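Pince Helmy 36 avec caméra de poignet : essai sur établi
Banc d'essai, rubrique Préhenseurs, 14/5/23
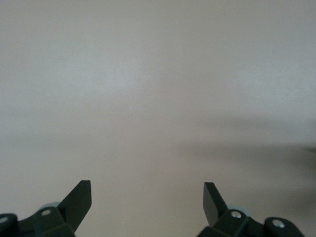 Peut-on monter la Helmy 36 sur un bras existant sans changer de contrôleur ?

Le montage est possible si le contrôleur dispose d'un port série libre et d'une alimentation 24 V en bout de bras. Dans le cas contraire, il faut ajouter le boîtier Cillness, vendu séparément, et faire courir un second câble le long de l'avant-bras.

Matériel et configuration

L'essai porte sur la version à deux doigts parallèles, livrée avec son support de caméra et une bride ronde à quatre vis. Le bras est un six axes Kirasska de petite charge, déjà utilisé pour notre comparatif de janvier. L'ensemble pince, support et caméra est facturé 1 186 euros hors taxes, sans le boîtier.

Les doigts sont noirs, mats, à embouts plats et inclinés l'un vers l'autre. La visserie reste accessible par le dessus, doigts ouverts, ce qui évite de déposer la pince pour remplacer un embout. Compter 8 minutes pour l'échange complet, recalage du zéro compris. La clé fournie est trop courte ; nous avons utilisé la nôtre.

Caméra de poignet

Le cadrage retenu d'origine place les deux embouts dans les coins inférieurs de l'image et laisse l'intervalle dégagé. C'est un choix correct pour la saisie verticale : le point de fermeture reste visible pendant toute l'approche. En revanche, l'arrière des doigts est masqué et un contact latéral avec un bac ne se voit pas.

Sur un plan gris uni, l'ombre portée se traduit par une bande floue, sans contour exploitable. L'algorithme de détection livré par Helmy s'en accommode mal avec les réglages par défaut. Il a signalé à plusieurs reprises un objet là où il n'y avait qu'un dégradé. Le relèvement du seuil de contraste supprime ces fausses détections, au prix d'une moindre sensibilité sur les pièces claires. Un éclairage annulaire serait préférable. Le support ne prévoit aucun perçage pour en fixer un.

L'exposition automatique est lente. Nous l'avons figée dès la première série et conseillons de faire de même.

Essais de saisie

La série comprend 156 prises sur cylindres d'aluminium, cales en bois et sachets souples, à vitesse réduite puis nominale. Les cylindres et les cales n'appellent pas de remarque. Les sachets glissent lorsque la force est réglée sous le tiers de la plage, et les embouts plats n'y sont pour rien : la consigne de force est mal tenue en fin de course. Kyriaki Koutsoukos, qui a conduit la deuxième moitié des essais, a obtenu un meilleur résultat en fermant en deux temps, avec une pause courte avant le serrage final.

La répétabilité d'ouverture est bonne. Le jeu latéral mesuré à l'embout n'a pas évolué entre le début et la fin de la série.

Logiciel

Le pilote s'installe sans difficulté. La documentation française s'arrête au chapitre 4, le reste est en anglais. Les codes d'erreur du contrôleur ne correspondent pas toujours à ceux du manuel ; l'erreur de surcourant, notamment, remonte comme un défaut de communication.

Par rapport à la Carnerura

La Carnerura testée en janvier tient mieux les faibles forces et accepte un éclairage sur son support. Elle est plus lourde, son câble est moulé dans le corps et le changement d'embouts impose de la démonter du bras. Pour un poste où l'on change souvent de pièce, la Helmy garde l'avantage. Pour les produits souples, la Carnerura reste notre choix.

Points relevés : mécanique soignée, embouts faciles à remplacer, cadrage utile à l'approche. À revoir : régulation de force en fin de course, seuils de détection par défaut, clé fournie, manuel.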